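Tarbridge Cell: Grip-Loss Fault in Cloth Sorting

This site uses cookies to remember your settings. Accept | Manage

The Tarbridge cell moves cloths one at a time between a basket and an open table. In August it began to report successful picks with nothing in the fingers. The controller counted the pick, ran the full transfer and opened over the target. Over a run of 348 cycles, 61 were logged as good and moved no cloth. The gallery covers the table work and the basket kept alongside it.
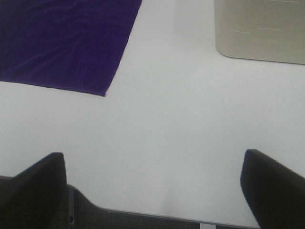 The Jalora controller decides whether a cloth is held by comparing finger position with a stored closed value. If the fingers stop short of that value, it assumes there is fabric between them. The stored value had been set with an older pair of fingers and was never taken again after the change. With the new pair, fully closed and empty read the same as closed on one thin layer.

Single flat cloths were the worst case. A flat cloth gives the fingers little to close on, and a missed edge produced the same reading as a good pick. Thick folds were picked correctly through the whole period, and that hid the fault for longer than it should have.

We first suspected the Voline force module and swapped it. No change. The old module went back in and is still running.
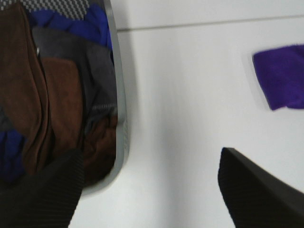 Working from a mixed basket adds a second problem. Two layers can come up together, and the position check passes that as well. It has no upper limit, so a double pick and a single pick get the same log entry.

The safety side is minor but was written up. After an empty pick the arm still travels at loaded speed, and an operator reaching in to fix the missed cloth may not expect the next move. The Dawber light curtain stopped the arm each time it was broken. Reaching in is now allowed only with the cell paused.

Current settings: closed value retaken at every start, a 200 ms hold before the reading, and a recheck after the lift. Three empty picks in a row stop the cell. The upper limit for double picks is still open - the readings for thick single cloths and thin doubles overlap.

20 shares | Comments closed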